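Ticket 563: Folding cell, two arms, keeps stopping when both grippers close in on the garment
Site: Udberg
Opened by: Wagner Paiva
Status: closed, with one item left open at the bottom
Priority: started as low, went to medium after the second day

What I reported first

Hi all. The folding cell at Udberg has started stopping itself in the middle of a job. Both arms hold where they are, the log says "separation limit" and I have to clear it by hand from the panel. It doesn't happen every time, which is the annoying bit. I had 15 of these in my first batch of shirts and then a whole run of towels with no trouble at all, so I thought it was the shirts. (I was half right, as you'll see.)

I haven't changed any settings. I know everyone says that, but I keep a notebook and I really haven't!

First reply from Psarras support

They asked me for the limits file, the last 3000 lines of the log and which version of our cell rules we're working to. Fair enough. I sent the lot. Our rules are the Wadari house rules, the April issue, which we print out and keep in a folder next to the panel. They also asked me not to raise the separation limit to get the batch finished, and I hadn't, though I won't pretend I wasn't tempted.

What I tried, in order

1. Restarted both controllers. Made no difference, two more stops before lunch.

2. Checked the limits file against the printed copy. They matched line for line, apart from a comment somebody had left in Portuguese, which was me.

3. Ran both arms with nothing on the table, slow speed, same moves as the shirt job. No stops at all. Ran it again at normal speed and still none.

4. Swapped the order so the left arm went in first and the right one waited. That stopped less often, but it also made the job painfully slow, so I put it back.

5. Read the log properly, which I should have done before any of the above. Every stop came at the same point in the job, when the left arm reaches for the upper corner of the shirt. It was coming in at a steeper angle than in the test run, and the elbow was swinging wide to manage it.

6. Went and stood by the cell with the rules in my hand. Section 4 says the pick area has to be kept clear of bins and finished work on both sides, and gives a marked line for where they go. Our line had worn off. The basket had crept forward over the weeks and the finished pile had crept in from the other side, and the planner was steering round the pair of them. The towels are small and never needed that corner, hence no stops.

7. Put new tape down, moved the basket and the pile behind it, and ran the same batch again. No stops. Left it going through the afternoon and got to 997 cycles on the counter, still none.

8. Took the layout as the operators set it up for a white T-shirt, so that we've got something to hold the tape line up against when we talk about Section 4. Left gripper by the basket, right gripper by the dark clothes, shirt in the middle.

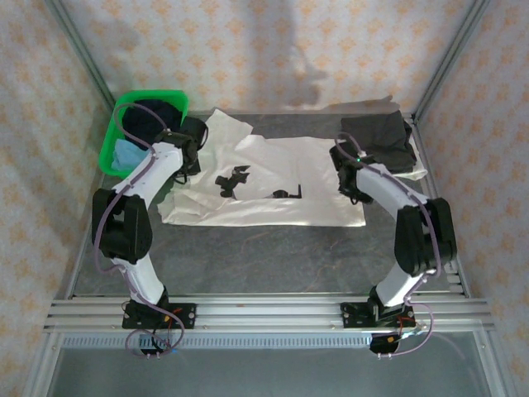
What we're changing

Start of shift check now has a line for the tape. If you can't see the whole line, you re-tape before you run, and you sign for it. It takes a minute.

Baskets and finished piles go behind the line and stay there. If a basket is too full to fit, swap it for an empty one — please don't nudge it forward.

Stops get written down even when they clear first time. I found out afterwards that the Brirham shift had been clearing the same message for a good while and thought it was normal. No blame, I'd probably have done the same, but a safety stop that keeps coming back needs a ticket.

Limits stay as they are. Anyone who wants them changed raises a request with Psarras and waits for the answer in writing. Having the panel password doesn't count as permission, and yes, I've changed the password.

Reply from Psarras, May 2022

They're happy with the above and agree the limits were doing their job. They'd like Section 4 to give a distance as well as a line, so that it can be measured when the tape goes missing again. I said I'd draft the wording.

Still open

Draft wording for Section 4, with me. The Brirham cell needs its tape looked at too, and I'll do that on my next visit.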